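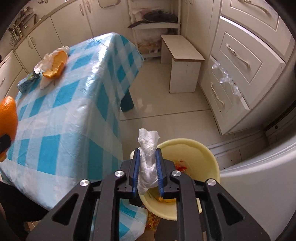
I have played handball since January of last year, always on the left wing and mostly from the bench, so please do not read this as the report of an expert. I write it because three people asked me how it went in Nyarko and I answered each of them differently.

Our club is Kollero, the women's second team. Nyarko is 137 kilometers from us, and the road is slow after the river, so we had to leave before six in the morning. Lumturie Kneževič, our captain, slept the whole way with her shoes already tied. I can't sleep in a bus. I read the tournament rules again and discovered that each half was only fifteen minutes, with no timeouts in the group stage. I told this to our coach, Kristóf Illés, and he said yes, he had told us this on two occasions at training.

The first match was against Tikar. They are a young team and they run after every ball, also the ones that are clearly lost. We were behind by 5 goals at the break. What hurt us was the return to defense. We would shoot, look at the shot for a moment, and their two wings were already past the middle line. In the second half Kristóf put Lumturie in front of the line, alone, to disturb their playmaker. It helped very much. We lost by one goal, and the last ball hit our post and went in, so I can't say that it was unfair, only that it was painful.
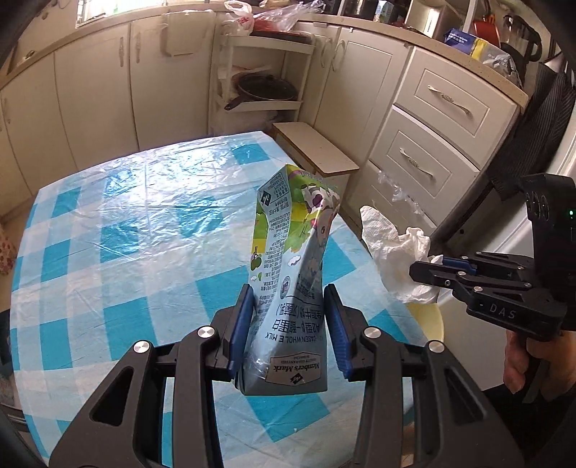 *Page last changed: July 29, 2019*

The second match was Zimness, a team named after the cold storage company where half of them work. I entered for the last ten minutes. My first pass went to a woman in a Zimness shirt, which was orange like ours from behind. After this I was calmer, strangely. I scored once, from a bad angle, low next to the goalkeeper's foot. At training I had tried this shot many times and I had always put it in the side net. We won 17 to 14.

With one win and one loss we finished second in the group, and only the first place played for the cup. So at two in the afternoon we were spectators. The speaker announced 212 tickets sold, and for the final it was very loud, with a drum on each side of the hall. Tikar won it after seven-meter throws. Their goalkeeper stopped the last one with her knee and then lay on the floor, and the whole team fell on her.

A few things I want to remember for next year. The floor in Nyarko is slippery near the door, so it is better to begin the attack from the other side if we win the toss. The water in the changing room tastes of metal. I should bring the second pair of knee pads, not leave them on the chair at home. And I must practice running back without looking at my shot, which Kristóf wrote on a piece of tape and stuck on my bag.

We were home after almost 5 hours, with one long stop for soup. Training starts again in two weeks. Lumturie wants to add a running day in the forest, and I have not yet answered her message.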